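The card in the back of the wallet

Print this article | E-mail this article
Reading time: 4 minutes

Wednesday, February 6, 2019

The Bisgaard tea shop in Mandport still has a shoebox under the counter. It holds the old paper cards, filed by surname, left there by customers who didn't want to carry them. The shop stopped stamping cards in November and moved to a points account kept by phone number, but the box stays because people keep asking for it.

Most small shops that sell something people buy again and again end up with some kind of rewards program. Tea, coffee beans, vitamins, dog food and razor blades all suit it. The customer is coming back anyway, and the shop would like them to come back to the same door. What has changed is where the record is kept, and who has to do the work of keeping it.

A paper card is simple. You buy nine bags, the tenth is free, and the card goes in the bin. The shop learns nothing from it except that somebody finished a card. It can't tell a person who drinks a bag a week from one who took two years to get there. It has no way to write to either of them.

A points account fixes that, at a price. Bisgaard pays a monthly fee for software called Plosta, which connects to the till and the online store. Each dollar spent earns a point, and 300 points can be traded for a bag of the house blend. Customers can also earn points by referring a friend, once the friend has paid for a first order.

The referral points were the part the shop worried about most. People will sign up a spouse at the same address, or a second e-mail account of their own. The rule now is that the friend's order has to go to a different address. That catches a few genuine roommates, and the shop gives them the points by hand when they write in.

Online orders made the change hard to put off. Bisgaard sends its mail orders out through Heltirau, a warehouse company on the edge of town that packs for a number of small sellers. A stamp card is no use to someone whose tea arrives in a padded envelope. For a while the shop asked Heltirau to slip a card into each parcel, already stamped, and customers were supposed to mail them back. Hardly any did. 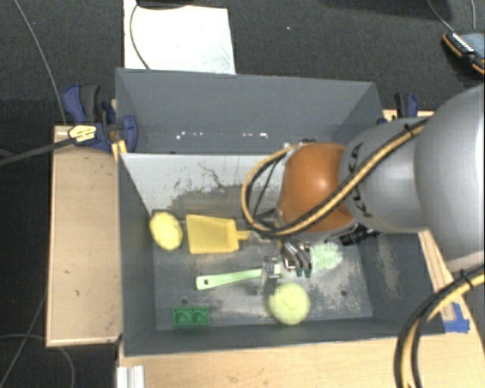

With the points account, the order number does the job. The points are added when the parcel leaves and taken back if it is returned. Refunds were a mess in the first weeks — a few people kept points for orders they had cancelled — and the shop decided to let those stand.

There is also the question of what happens to points nobody uses. Under the paper system this never came up. A lost card was a lost card. An account balance looks more like money, and customers treat it that way. Bisgaard first set the points to expire after a year, then changed it to 2 years when the complaints came in. Anyone with points close to expiring gets a reminder by e-mail, and a notice goes up beside the till for the people who don't read their e-mail.

Shops thinking about a program of their own should work out the cost of the free item before picking the number of points. The right figure is what the item costs the shop, plus postage if it is going in the mail. A heavy reward on a light order can wipe out the profit on both. Bisgaard allows rewards to be sent only with a paid order, and says so on the sign-up page.

It also helps to keep the rules short. The first version at Bisgaard had four levels of membership, each named after a kind of tea, and staff had to look up what each one got. Customers didn't know which level they were on. The levels were dropped by Christmas. Everyone now earns at the same rate, and there is a small bonus in the month of the customer's birthday.

Not everyone has moved over. Almost four in ten of the people who had a card in the box haven't given a phone number. Some don't want another company holding their details, and some just like the stamp. The shop will honour a full paper card whenever it turns up, and any half-finished one can be swapped for points at the counter. The stamp itself is in the drawer with the tape.

Print this article | E-mail this article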